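# Chapter 7: Nest Boxes

In May, a pair of black-capped chickadees looking for a nest site will inspect one hole after another. In an old woodlot they may have plenty of dead trees to choose from. In a neighborhood where every dead limb is cut and hauled away, they may find none. A nest box fills that gap for birds that nest in holes but cannot easily dig their own in sound wood.

This chapter covers which birds use boxes, how a box is built, where it should hang, and how to keep a record of what happens inside it. Field exercises are at the end and use the same data sheet as Chapter 5. 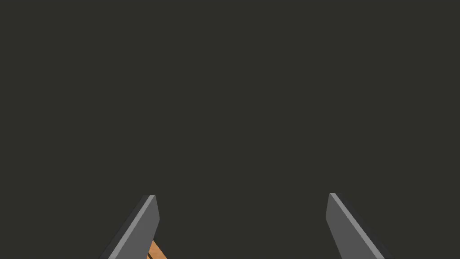 Birds that nest in holes are called cavity nesters. Biologists sort them into two groups. Primary cavity nesters, such as woodpeckers, dig their own holes. Secondary cavity nesters, such as house wrens, tree swallows, and most nuthatches, usually take over a hole that is already there. Chickadees fall between the two, as they can dig in soft, rotten wood but will also accept a box. Most of the boxes in this chapter are meant for the second group.

## The Mavgate Study

Many of the examples come from a project at Mavgate, a former orchard bordered by houses and a creek. Crescencio Quezada and his students put up 288 boxes there and made 2,822 box checks over 2 seasons. The data tables appear in Section 7.4. When you read them, keep in mind that a box check is one visit to one box, so a single nest may account for several checks.

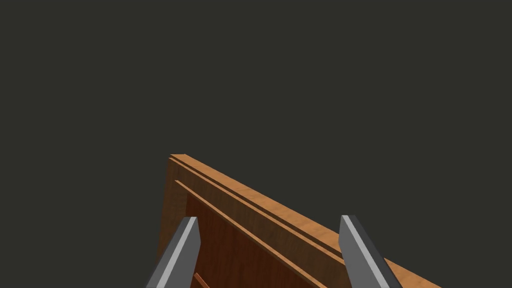

A nest box has to keep rain out while letting damp air escape. The roof should overhang the entrance, and the floor needs drain holes at the corners. Look closely at the joints and edges of any wooden piece before you use it in a box. The thin, dark groove running just under the light top edge of the panel shown here is the sort of line to check with a fingernail. On a box roof, a groove that faces up can hold water against the wood. One cut on the underside, near the front lip, helps drops fall clear of the entrance.

## Choosing Wood

Untreated boards are the usual choice. Leave the inside bare and a little rough so that young birds can climb to the hole. If the inner face is too smooth, score shallow lines in it below the entrance.
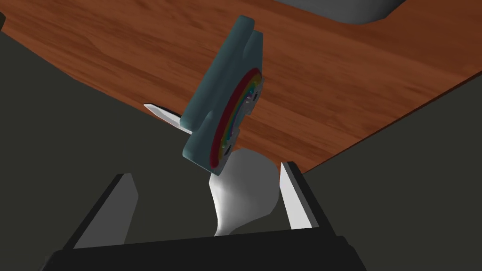

Boards change shape as they take up and lose moisture - mostly across the grain, and very little along it. For this reason the direction of the grain should be marked on each piece before cutting. It is easy to find on a surface like this tabletop, where long, wavy bands of darker and lighter wood show which way the grain runs. On plain, pale boards you may need to tilt the piece toward a window. The Mavgate boxes were cut with the grain of the side panels running up and down.

Wall thickness matters too. Thin walls heat up quickly in full sun, and a brood can overheat by midafternoon. 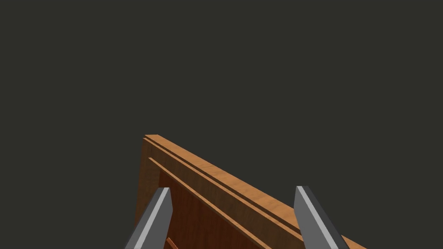 ## Key Terms

**Brood:** the young birds hatched from one set of eggs.

**Cavity nester:** a bird that nests inside a hole.

**Clutch:** one set of eggs laid by one female.

**Fledge:** to leave the nest for the first time.

## Before You Read

1. Walk one block near your home or school. Note any dead limbs or old holes that a bird might use.
2. Write down which birds you see near them and the time of day.
3. Bring your notes to class. You will need them for Section 7.1.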